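Subject: Re: [plazas] Favorite empty squares under gray skies?

On a morning in June, a list member wrote:

> I'm putting together a walk for our sketching group and I keep going
> back and forth on whether a big paved plaza is worth the trip. Half of
> the group says there's nothing to draw except paving. Does anybody have
> a favorite that holds up on a dull day? I'd also like to know how long
> people stay in one spot before they get restless. We are mostly
> beginners, with pens and small pads.

Oh yes, please take them to a plaza! I've been waiting for somebody to ask this. I go out to the one at Ocampo whenever I have a free morning and I never get tired of it, and a dull day is when I like it best. With no sun you don't have to chase shadows across the page, so a slow drawer (I'm a very slow drawer) can stay with one building until it's done.

What makes it work for me is the curved building. It's a shallow curve, so gentle that beginners tend to flatten it into a straight wall and then wonder why the drawing looks stiff. I have them put in the pale horizontal bands first, just those, very lightly, and get the sweep right before anybody touches a window. The uprights come after that. They're close together and you can go a bit crazy trying to draw every one, so don't! Pick a short stretch, do it properly, and let the rest fade out.

As for how long: we gave it 40 minutes last time and most people wanted more. I'd plan on 45 and then a coffee. Bring something to sit on, and a clip for your paper if there's any wind.

Pads: I use the small Zostska ones and like them a lot, but any paper that can take a little gray wash is fine. The sky really deserves a wash.

I did two drawings of Ocampo this week and I'm about to start a third, this time mostly sky. 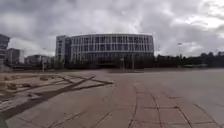

The curved building and its taller neighbor from across the plaza, under plenty of cloud.

Look at how dark the ground floor is compared with the floors over it. If you put that dark band in early, the whole building sits down on the ground where it belongs, and the shrubs and little trees in front give you something soft to play against all those straight lines. I leave the block on the left end very plain, with only a few of its narrow window strips.

If you'd like an easier warm-up, the Funetgate steps are good too, but I'd still start with Ocampo. Let me know when you're going, I'd love to tag along!

(To the person who asked about the Bullon pens: yes, I still have two spares, write to me off list.)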